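Agosto, 7:40. Humedad interior alta otra vez. El deshumidificador Wundex marcaba error al levantarme; depósito lleno desde la madrugada. Vaciado y reiniciado. Sigo con el inventario del piso antes del traslado a Tolau: hoy, dormitorio.

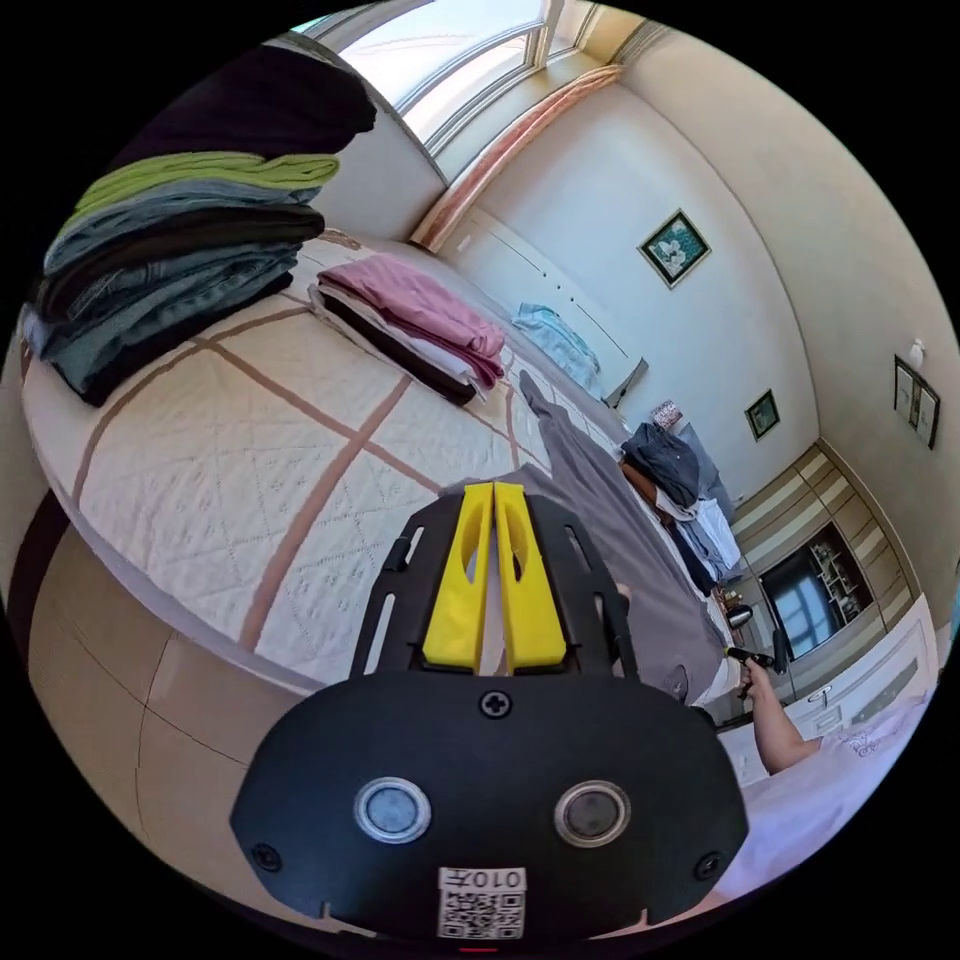
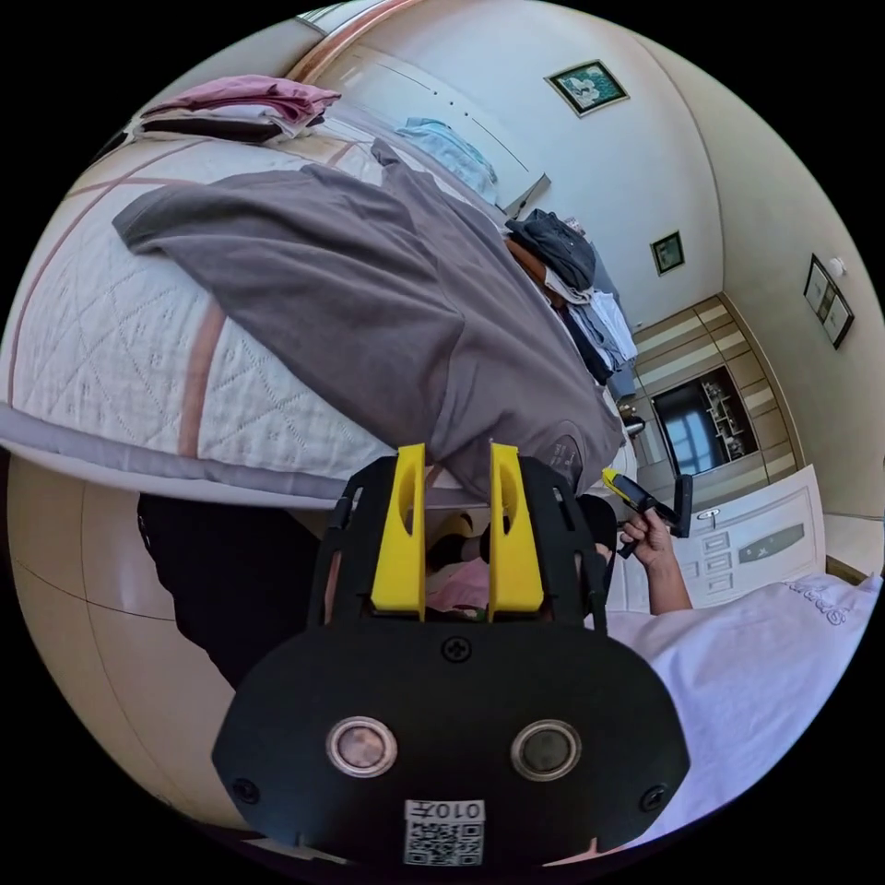
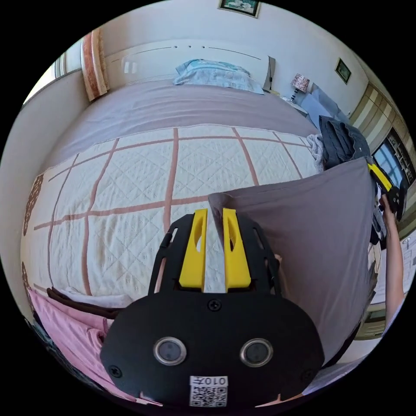

Dormitorio, ropa y cama con la colcha acolchada.

Contador de la luz a las 8:00: 2101. La lectura anterior era 438 menos de lo que esperaba la compañía, así que he enviado la cifra por escrito y guardado el resguardo en la carpeta azul.

Yurii Bondarchuk llamó a media mañana por el presupuesto de Antoniuk. Incluye furgón y desmontaje del armario, pero no el montaje en destino — partida aparte, tres horas facturables. Le pedí que lo desglosara. Rillell sale casi 20 euros más barato, sin seguro.

Medí el hueco del ascensor nuevo. El somier no entra en horizontal; en diagonal, con dos dedos de margen. El colchón tendrá que subir por la escalera.

Queda pendiente dar de baja el gas, purgar el radiador del pasillo y comprar cinta. El Wundex volvió a pararse a las 19:15. Filtro limpio, flotador atascado.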